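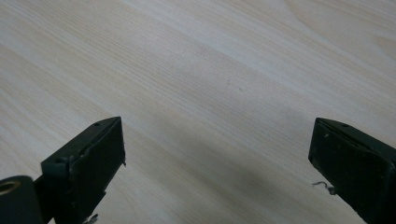 Robot Learning, Week 6: Learning to grasp from hand-held demonstrations

Reading: the Skarnholm paper, sections 2 to 4. Bring questions!

Last week we drove the arm by teleoperation, and it was slow going. The Skarnholm group does something I find really exciting — they let people do the task by hand, holding the gripper, and train on the wrist view alone. The policy sees two fingers and whatever lies between them, and from that it has to predict the next motion and the finger gap.

Results to know: with 50 demonstrations the policy managed 19 grasps out of 50 trials. With 700 it managed all but a few, on tables it had never seen (look at Table 2, it's lovely).

Think about why the fingers stay in view. What would the network lose if we cropped them out? And what about their shadow on the table — could it serve as a cue for height?

Lab: Hanneke Van den Broek will run the Grotano exercise at 2 p.m. Read the calibration sheet first.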